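Mustora Benefit Card Reader, Countertop Model 3624

The Model 3624 is a countertop card reader for stores, food pantries and farm stands that accept food assistance cards. It reads magnetic stripe and chip cards, takes a PIN on a covered keypad, and prints a receipt showing the amount spent and the balance left on the card.

Who can use it

The reader is meant for retailers that already hold a permit to accept food benefits. Buying the reader does not give you a permit. If your application is still pending you can order the unit now, but it will not process benefit purchases until your permit number has been entered and approved. Stores with more than one location need a separate number for each address.

What is in the box

Card reader with keypad cover
Receipt printer (attached)
Power adapter and 6-foot cord
Network cable
Two rolls of receipt paper
Counter sticker for customers
Quick setup sheet in English and Spanish

Main features

Separate totals for food benefits and cash benefits
Balance check without a purchase
Refunds back to the same card
Stores up to 3000 transactions in memory
Manual voucher entry for use when the phone or network line is down
End-of-day report by clerk number

The reader keeps food items and non-food items apart only if it is connected to a register that sends item codes. Used by itself, the clerk has to ring up eligible items first and enter that total by hand. Most small stores work this way, and the setup sheet has a page on it.

Setting up

Plug in the power adapter and the network cable, then wait for the screen to show READY. Enter the permit number and the store ZIP code. The reader downloads its settings, and this can take several minutes the first time. Do not unplug it while the bar is moving. When it is done, run a balance check with a test card before serving customers.

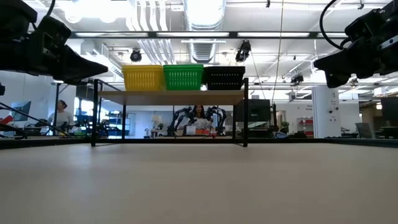 Receipt paper is the part that runs out first. The printer takes the narrow thermal roll, item 208, sold in packs of 12. Wider rolls will not fit – the cover closes but the paper jams. Load the roll with the loose end coming up from underneath.

Models and replacement

Model 3624 replaces the older Griffiths dial-up reader. Stores that need a battery unit for outdoor markets should order Model 3729, which uses the same paper and the same reports but has a smaller screen. Power adapters are not interchangeable between the two.

Shipping and support

Orders ship from our Esbridge warehouse. Repairs are handled in Grakbridge, and a return number is needed before sending a unit in. Phone support is open from 8 a.m. to 6 p.m. Have the serial number ready – it is on the label under the reader.

The warranty is one year on parts and labor. Receipt paper and keypad covers are not included.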